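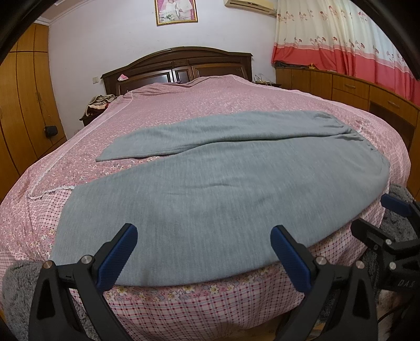
Trarkholm Covenant Ledger, release 28

Covenant Ledger tracks loan covenants for retail groups that borrow at more than one level of the corporate structure. Each legal entity gets its own ledger. Parent and subsidiary debt are recorded separately and can be viewed side by side, with intercompany loans netted or shown gross.

Ratios supported in the base license are net leverage, interest cover, fixed charge cover and minimum liquidity. Definitions are entered per facility, as most credit agreements adjust EBITDA in their own way. Lease liabilities can be included, excluded or frozen at the accounting treatment in force on signing.

22 shares 3 comments
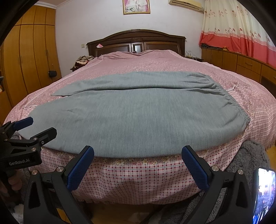
Reading time: 2 min

Disposal module

The disposal module models the sale of stores, warehouses or whole banners. Enter the expected proceeds, the closing date and the earnings that leave with the assets. The ledger then recalculates each ratio at the next test date and applies any mandatory prepayment clause. Staged closings are accepted – up to 60 tranches per transaction.

In the test file supplied with the software, the Bitanberg portfolio, 1512 store leases are assigned to 2 borrowers. A full recalculation on the minimum hardware takes some 28 seconds.

Data import

Trial balances load from CSV or XLSX. The Jetivetti connector reads lease schedules directly and is licensed separately. The Huang connector for bank statements is included, but does not handle accounts with more than one currency. Split these before import.

Limits

Ratios are calculated to four decimal places and rounded for display only. Equity cures are recorded by hand. Pledged shares can be listed as collateral, but margin calls on them are not modeled. Audit logs cannot be edited and are kept for the term of the license.

Licensing

Annual, per borrowing group. Upgrades from release 27 keep all facility definitions. Files from earlier releases must be converted with the separate utility, which will be withdrawn in February.

Page revised 2020-12-13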